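White tabletop gets gray marks that do not go away

Fekonstead
Hello to all. In our shared workroom we have tables with white tops, and several people work at them standing, every day. After 3 months there are gray marks on the white surface, mostly in the middle where we put things down and pick them up again. I wiped with warm water and dish soap, but the marks only became a little more pale. I am afraid to use something strong and lose the shine. What do you use?

Vikunham
I had the same with a white table at my work. First you must know if it is a scratch or only color left from rubber or metal. Pass your fingernail over it. If you feel nothing, it is probably on top of the surface.
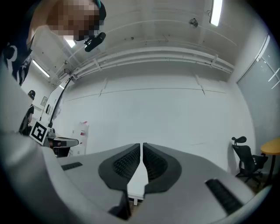
For this kind of mark I take baking soda with a few drops of water, like a paste, and a soft cloth. Rub in small circles for 2 minutes, without pressing, then wipe with clean water and dry. Try it first in a corner. Please do not use the green side of the kitchen sponge, I made this mistake and the place is dull until today.

Zavbridge
White eraser from the school shop. Works for me.

Arnaud
I agree with the paste. Afterwards we put a desk mat on the place that is used the most, ours is 55 cm wide and it is enough. The mat gets dirty instead of the table and you can wash it in the sink.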